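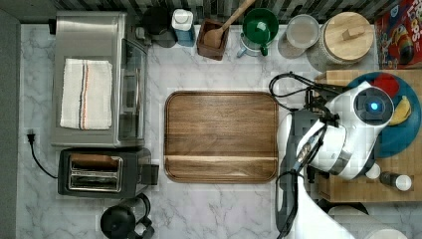
Sun 11 June

Spent most of the weekend on the snack task again. The arm has to take the fruit off the plate and put it on the wooden tray, one piece at a time, and I do the driving. The goal is 300 good runs before I train anything. I have 23 from this weekend that I would keep.

I started in March with hand guiding, where you hold the arm and push it through the motion yourself. It works, but my hands ended up in the camera view half the time and I was blocking my own view of the plate. Algirdas Dzene told me to switch to a leader arm, so I built one from the Zerkis plans. You move the small arm and the big one copies it. Took me two evenings to stop overshooting.

The banana is the hard one. If I grab it near the end it swings on the way over and lands crooked. Grabbing it in the middle is fine, but then the gripper has to come down nearly straight, and with the cutting board raising the plate a bit I kept stopping too high. I now pause for a second above the plate, line up, then go down – slower, but the runs look a lot more alike.

Things I changed on Saturday:

Moved the leader arm to a stool so I can stand up while driving.
Lowered the top speed in Clustenov by a third.
Stopped saving runs where I let go and grabbed again. I'll keep those in a separate folder for later.

I did not clear the counter. Ognjen Lazarević thinks I should, and his setup at Baltau is a bare table with tape marks. His policy also fell apart the first time someone left a mug out. I want mine to work in a kitchen where people make toast.

The wrist camera is still dropping frames when the cable bends hard on the left side. I have a longer cable on order. Until it gets here I'm keeping the plate on the right and leaving the tray where it is.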